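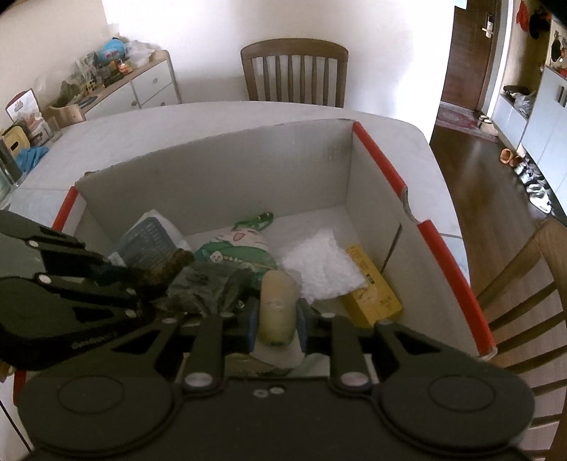
Cloltex has published a revised practice note on recording household packing and unpacking tasks with hand-held grippers. The note takes effect in June and applies to all home sessions run from the company's Gistemdale and Bumham offices. It replaces two earlier documents, one on operator conduct and one on equipment checks.

The main change concerns mixed containers. Under the old text, a box of soft and rigid items could be logged as a single task. Each grasp must now be logged separately, with the object class entered before the fingers close. Fabric, plastic bags and rigid containers are treated as separate classes. Where an object cannot be classed with confidence, the operator enters "unresolved" and continues. 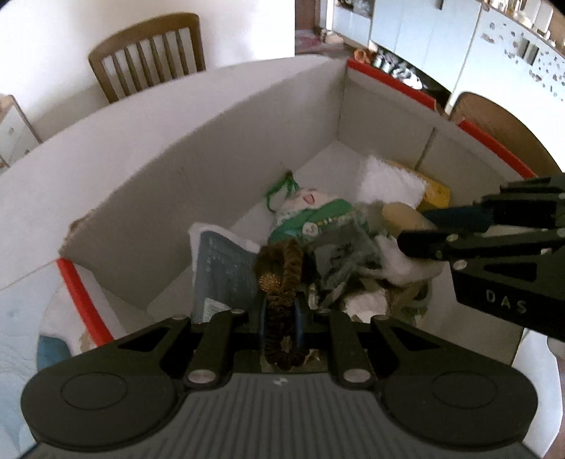

*Two grippers at work over a box of mixed soft items.*

A second section covers work with two grippers. One is designated as lead for the full length of a recording, and the other may not enter the box until the lead has either made contact or withdrawn. Recordings are limited to 200 seconds. Finger pads are to be inspected after every 60 grasps and replaced in pairs.

Colleen Gauthier, who edited the note, said the limits were drawn from a review of 1,446 recordings made under the previous rules. Most rejected recordings had failed on labeling, she said, and a smaller group on contact between the two tools.

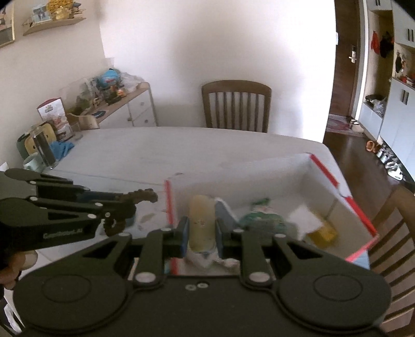 Upright bottles and other cylindrical objects have their own clause. They are to be gripped on both sides at a height the operator can hold level, and any loose wrapper is recorded as part of the object. Removing a wrapper counts as a separate task.

The note also sets rules for private homes. Furniture stays where the resident keeps it, and shelves and cabinets are not cleared for a session. Residents may ask for a recording to be deleted at any point before it is transferred.

Terence Wainwright of Ifans, which audits the recordings, said the first 100 sessions under the new text would be checked in full. Later sessions will be sampled. Comments on the note can be sent to either office until the end of June.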